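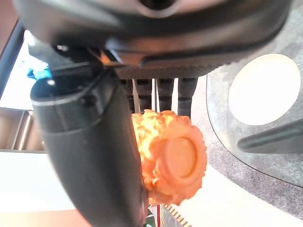
台所メモ 10月 パイナップルとガラスの天板

水曜の午後、Drumhamの公開日に行ってきた。Velulnessという会社がやってる作業場で、腕が2本あるロボットが家の中の用事をするのを見せてくれる。見に行った理由はロボットより、案内に「キッチンと居間のしごと」と書いてあったから。つまりネタ探し。

メモが手帳4ページ分。字がきたない。忘れないうちに打っておきます。順番ばらばら、あとで直すかも(たぶん直さない)。

ロボットの名前はTanguy。案内の人はDwynwen Gittinsさん、英語と日本語がまざった説明で、早口。こっちもメモが追いつかず、聞き違いがあったらわたしのせいです。

まず丸ごとのパイナップルの持ち方。

うちでは今まで葉っぱをつかんでぶら下げてた。八百屋でもそうしてる人、けっこういる。Tanguyは葉を持たない。実のほうを左右の手ではさむ。Gittinsさんいわく、葉は途中で向きが変わるし、抜けることもあるから持ち手に数えない、とのこと。言われてみればそう。熟したやつは葉が抜けやすい。帰り道のスーパーのレジ前で一回、葉だけ手に残ったことがある。実は床。あれは悲しい。

なので持ち方メモ。
・横に寝かせて両手。片手は葉の付け根寄りの実、もう片手は反対側
・親指は上から軽く
・とげが気になる人は軍手、または乾いたふきん
・ぬれた手でやらない
・運ぶのは低いところで。テーブルの手前の縁すれすれくらいの高さ

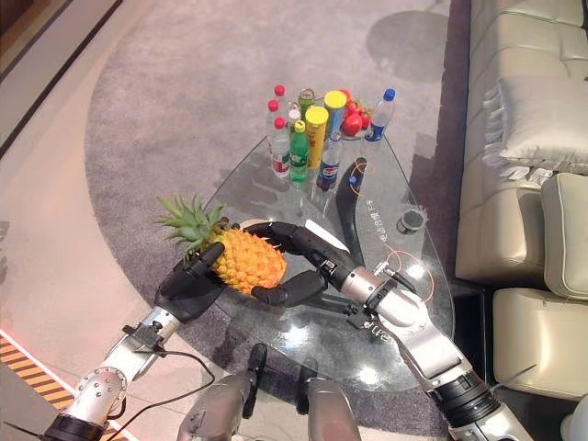

それで、置くとき。置くときのほうが大事だと何度も言ってた。両手で持つと、下ろした瞬間に下側の指がはさまる。人間は無意識に指を抜くけど、機械は順番を決めてやらないといけないので、そこに一番時間がかかったらしい。調整の話は半分もわからず。ただ「先に器を置いておく」「器は果物より先」は台所でもそのまま使える。

うちの失敗。パイナップルを持ってから器がないことに気づく。片手で棚をあける。ころがる。毎回。

先に器。紙に書いて冷蔵庫に貼った。

器の選び方も聞いた。底が平らで、口がひろくて、縁がちょっと立っているもの。深すぎると指が入らない。これ、ロボットの都合かと思ったら、母がまったく同じことを言ってた。関節が痛いと深い鉢から物を出すのがつらいそうで。年配の人がいる家は果物鉢を浅いのに替えるといいと思います。300円の店のでじゅうぶん。うちのも300円。

滑り止め。鉢の下にぬらして固くしぼったふきんを一枚。まな板と同じ。ガラスの上だと特に効く。ただし置きっぱなしはだめ、輪っかの跡がつく。使いおわったら取る。

見学のとき質問した人がいた。「重さはどのくらいまで持てるの」。答えは、その日の設定では700グラムの詰め物から練習をはじめて、それから本物、だそうです。いきなり本物でやらない。これは子どもの手伝いにいいなと思った。うちは米をジッパー袋に入れて700グラムにして、下の子に鉢まで運ばせてみた。落としても米。袋は二重で。二重にしなかった人がここにいます。

食べごろの見分けかた、ついでに(ロボットは関係なし)。
お尻の匂いをかぐ。甘い匂いがすればだいたい食べどき。色だけだと意外とはずれる。押してみてべこっとへこむのは行きすぎ。買ってから追熟して甘くなる果物ではないので、「まだ早いからしばらく置こう」は期待しないほうがいい。すぐ食べないなら新聞紙でくるんで冷蔵庫の野菜室。切ったら密閉して冷蔵、早めに。

切り方は前にも書いたので短く。上と底を落とす、立てる、皮を縦にそぐ、目を斜めに溝で取る。芯はかたければ捨てずに薄切りにして紅茶へ。肉を漬けるときは長く漬けすぎないこと、ぼそぼそになる。ゼラチンは生のパイナップルだと固まらない。寒天か缶詰でどうぞ。これ毎年だれかに聞かれる。
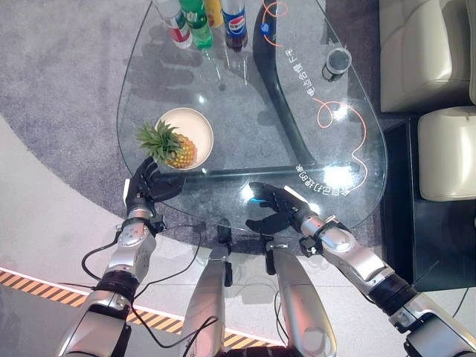 テーブルの上の配置について。お客さんが来るとき、わたしはとりあえず全部まんなかに置いてしまう。そして手がぶつかる。お茶をこぼす。Tanguyの台を見てなるほどと思ったのは、背の高いボトルが奥の縁にまとめてあること。コーラもそっち。で、パイナップルの入ったクリーム色の丸い鉢は左寄りにあって、手前がすかっと空いてる。両手がそのまま入れる。右手は手前の縁の上で指をひらいたまま。家でもこれ。背の高いのは奥、低い器は手が届くところ、自分の前は空ける。夕飯でやってみたら、しょうゆを倒す回数が減った。ゼロではない。

配置の細かいメモ。
・ラベルは手前に向ける。どれが誰のお茶か聞かれなくてすむ
・ふたは締めてから戻す。あけっぱなしが一番倒れる
・小さい器と大きい鉢は隣りあわせにしない
・テーブルの縁から指一本ぶんは何も置かない
・通り道にコードをたらさない

最後のやつはGittinsさんがきびしかった。見学の列が前に出すぎて、足もとのケーブルに注意してくださいと9回くらい…いや、数えてたのは隣の人で、「9回目だよ」と小声で教えてくれた。家だと充電コードと扇風機。ラグのはしからコードが出てる家は、まず壁ぞいに回して。ラグの下を通すのはやめておいたほうがいい、踏んで傷むし熱もこもる。

床のテープ。作業場の床に黄色と黒のななめ縞のがあって、そこから先に見学者は入らない。うちはあれを台所にした。あんなに派手なのじゃなくて、マスキングテープ。コンロの前に線を一本、揚げものの日は子どもは線の外。口で言うより効くみたい。はがすときのコツ、ドライヤーで軽く温めてゆっくり。のりが残ったら消しゴム。フローリングのワックスによっては一緒にはがれるので、すみっこで試してから。長く貼りっぱなしにしない。

ラグの話もちょっと。ガラスのテーブルの下にラグを敷くと、パンくずが上から全部見える。掃除が多い家向きともいえる…。食べこぼしは、まず固形を取る、それから乾いた布で押さえる。こすらない。コーラなら、ぬるま湯をふくませた布で外側から内側へ、とんとん。最後に乾いたタオルをのせて踏む。踏むのは子どもが喜んでやる。

革のソファ。これは質問コーナーでの雑談。果物を切る部屋にうすい色の革ソファがあるとこわくないですか、と聞いた人がいて、全員うなずいた。果汁はすぐふく、固くしぼった布、そのあと乾いた布。重曹はやめてと言ってた人がいて、わたしも同じ意見。うちは食べるときだけ大きい布をかける。見た目はいまいち。縫い目のへこみにくずがたまるので、やわらかい歯ブラシ。使いふるしでいい、ただし毛先のひらいたのは革を引っかく。

Mornovの話。会場の出口でMornovという手ぶくろを配ってた。薄手で、指先だけざらざらしたやつ。ロボットの指先にかぶせるために作ったのを人間用の形にしたんだそうです。びんのふた開けにはいい。あと丸い野菜、かぼちゃを押さえるとき。水にぬれると少しすべるので洗いものには向かない。わたしはMサイズ、ちょっとゆるかったった。台所用のゴム手ぶくろの指先に輪ゴムを巻くのでも代わりになります、ふたに関しては。 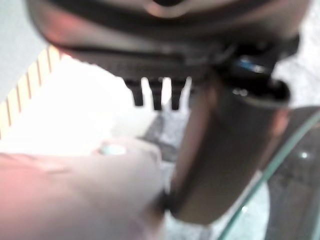
ガラスの天板のふき方、これを聞きたくて最後まで残った。前々から悩み。うちのは窓ぎわで、午後になるとふき筋がぜんぶ浮く。朝にふいてきれいだと思ってたのに。Gittinsさんに聞いたら、光を正面から受けて見るとわからない、低いところから斜めに見てください、と。手首のあたりの小さいカメラだと、まさに低いところから見ることになる。左のほうは光でまっしろ、何も見えないでしょ。右下の透明な板の縁、うすい青緑のところ、そこは線がすーっと出てる。点みたいな光の映りこみもある。つまり見る場所を変えながら確かめる、ということ。しゃがんで縁のほうから見る。わたしは膝がわるいので椅子にすわって見てます。

ふく手順、うち用にまとめ直した。
1 ほこりを先に取る。乾いたやわらかい布。砂っぽいものがあるときに水ぶきから入らない
2 べたつきは食器用洗剤をうんと薄めて、布のほうにつける。天板にじかにスプレーしない
3 水ぶき。固くしぼる
4 すぐに乾いた別の布。ここで時間をおくと筋になる
5 縁と裏。裏は忘れる。透けてるから裏がよごれてると表をいくらやってもだめ

丸っこい形の天板は、まっすぐ往復でふくと縁のところに三日月形のふき残しができる。さきに縁をぐるっと一周、それから中。逆にするとまた縁の汚れを中に引っぱってきてしまう。やりがち。

布は2枚、ぬれ用と乾き用で色を変える。柔軟剤を使って洗うと布が水を吸わなくなって、ふいたあとが曇る。これ知らなくて何年も洗剤のせいにしてた。新聞紙でふく方法は、最近のはインクが手につくだけの気がする。やめました。

指紋。ロボットの指でも天板に跡はつくんですか、と聞いてみた。ゴムっぽい指先のときは丸い跡がつくとのこと。ちょっと親近感。人間のほうは油なので、さっきの薄めた洗剤。急いでるときは消毒用アルコールをちょっと布に。ただしアクリルの天板には使わないで、ひびや曇りのもと。ガラスかアクリルかわからないときは爪で軽くたたいてみる。ガラスはカチカチ、アクリルはコツコツとにぶい音。触って冷たいほうがガラス。それでも自信がなければアルコールはなし。

欠けの点検。ふくついでに縁を見る。乾いた布をすべらせて引っかかるところがあれば、小さい欠けがあるかも。素手でなぞらない。欠けてたら重いものをのせるのはやめて、買ったところに相談。透明テープでごまかすのは一時しのぎにしかならない。

見学そのものについて、行く人向けに。
・午後の早い時間がよさそう。わたしは2時すぎに着いて、もう列が長かった
・上着はぬいで行く。中はあつい
・お弁当を食べる場所なし。駅前でたべてから
・質問は最後にまとめて。デモの途中で話しかけると止まってしまう(係の人が)
・足もと平らな靴

もらった紙に次の回の案内が入っていて、今度は洗濯物をたたむのをやるそうです。靴下の組み合わせをぜひ見たい。うちは片方だけの靴下が箱いっぱいある。

追記 パイナップルを入れる鉢の大きさを聞かれたので。葉がはみ出すのは気にしない、実がおさまればよし。葉まで入る鉢を買ったら戸棚に入らなくなります。うちの姉がそれ。

追記その二 手ぶくろのサイズ、SとMしか見かけず。Lがあるかどうかは確認してないです。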